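Diary > Trips > Dromcombe Stock Show and Fair

Fair diary: second day at Dromcombe
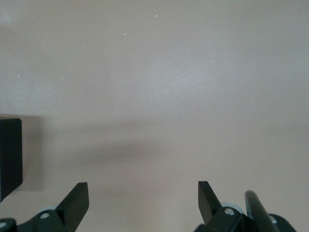 Tabletop, pinkish beige, a few pale specks on it.

Up at 5:40 with the room still dark. The motel in Irkmont is 20 minutes from the fairgrounds if you leave before six and close to an hour if you leave after eight, so we left before six. Clem drove. Bronwyn slept in the back with her coat over her head. I had the tickets, the parking pass and the bag of rolls from last night, which had gone hard on one side but were fine.

The parking pass is worth having. Without it you go in the grass lot behind the grain elevator and wait for the shuttle, and yesterday we watched that line not move for half an hour. With the pass you go in at the Cosgrove Road gate and walk straight through to the cattle barns. I bought ours in March when they first went on sale. They had 200 of them this year and by the time Tamara tried, a week later, they were gone. She and Chathurika took the shuttle and met us at 9:30.

Walked through the barns first. The heifers were being washed and the concrete was wet all the way down the aisle. I was glad of the boots. Bronwyn was in canvas shoes and went around by the outside. There is a man from up north, Gøran Rønning, who brings Highland cattle every year and remembers people. He asked after my knee. I said it was better on flat ground. He has five head here this time instead of eight and says he is cutting back on the hauling. He showed us a red yearling he thinks well of. It had a good straight back, as far as I can tell about these things.

Breakfast was at the church tent. Eggs, sausage, a biscuit, coffee. The price has gone up a dollar. The line was short at seven and out past the ropes when we left. Clem went back for a second biscuit and they let him have it without paying again.

The parade was at ten. It goes down the main street of Dromcombe, turns at the bank and comes back along the railroad tracks, so if you stand at the bank corner you see it bend around you. We stood on the north side in the shade. The program says 188 entries. It took an hour and fifty minutes from the first flag to the street sweeper. Plenty of wagons this year, fewer cars, which I prefer. The high school band from Irkmont wore the heavy wool uniforms and two of the kids had to sit down on the curb. Someone brought them water. A mule team stopped dead in front of the hardware store and would not go on for a while, and everything behind it backed up to the bridge. The driver got down, stood with them, got back up, and then they went.

Chathurika had never seen a parade like it and took pictures of everything. She wants to know why so many of the riders are dentists and real estate agents. I said they are the ones who can afford the horse.

Lunch was late. We should have eaten before the parade ended and not after, when everybody else in town had the same idea. We ended up with corn dogs and lemonade from the stand by the Ferris wheel and ate standing. I will write down again for next year: eat at eleven, or pack sandwiches. I wrote this down last year too.

Rodeo at 1:30. Our seats were in section F, row 12, on the side away from the chutes. I picked them for the shade and the shade was there from about the second event on. The other side is closer to the action but you cook. Programs were three dollars. The announcer told us paid attendance was 2,483, which he said was the most they have had for a first-week afternoon. The stands looked it. We had to turn our knees every time someone went by.

Events in the order they ran:

Bareback. Nine riders, four made the eight seconds. The best score was an 84 by a boy from the next county whose name I did not catch.

Steer wrestling. Fast. Clem likes this one. One steer ran the whole length of the arena with the man hanging on and had to be let go.

Team roping. I find it hard to follow from that side. Tamara explained the penalty for only catching one hind leg, which I had been getting wrong for years. It is five seconds.

Saddle bronc. The best of the afternoon. There was a gray horse called Brindico that threw his man in two jumps, then trotted around the fence by himself looking very pleased until the pickup men got him out. Big cheer for the horse. He is on the cover of the program as well.

Barrels. Bronwyn's niece used to run barrels so we had to be quiet for this. Three tipped barrels in a row and then a clean run that won it.

Bulls were last. Only one qualified ride. One man was slow getting up and walked out with help, and the announcer said later he was all right.

The prize for the all-around is 1,000 dollars plus a saddle, and they had the saddle on a stand by the ticket office. It is a handsome saddle. They give it out on the final night and we will be home by then.

After the rodeo Bronwyn wanted the quilts and Clem wanted to sit down, so we split up and said five o'clock at the clock tower. I went with Bronwyn. The quilt hall is the old armory and it has fans at both ends. The blue ribbon went to a log cabin pattern in greens. I would have given it to the one next to it with the small stars, and so would the woman standing beside me. The jams were in the same hall. No tasting this year, only looking.

Clem was at the clock tower at five with a bag of kettle corn and a sunburned neck. Tamara and Chathurika had been on the Ferris wheel twice.

We did not stay for the concert. It was an extra ticket and none of us knew the band. You could hear it fine from the parking lot anyway for as long as it took us to find the keys, which were in my other pocket.

Supper was at the diner in Irkmont, the one across from the feed store. Meat loaf for me, chicken for Bronwyn, and Clem had the pie first. We were back in the room at 8:15. My knee is sore but not as bad as last year. Iced it with a bag from the machine.

Spent today: breakfast 27 for three, corn dogs and lemonade 33, programs 9, kettle corn 8, supper 52 with tip. Rodeo tickets already paid. I lost the receipt for gas and will have to look it up.

For tomorrow: sheepdog trials at nine in the small arena, free with gate admission. Bring the cushions, the bleachers there have no backs. Sunscreen for Clem. Gøran's yearling shows at eleven if they are running on time. Tamara is driving herself and will try to get to the grass lot by seven. Check-out is not until the morning after, so nothing to pack yet except the wet socks.

3 comments | 11 shares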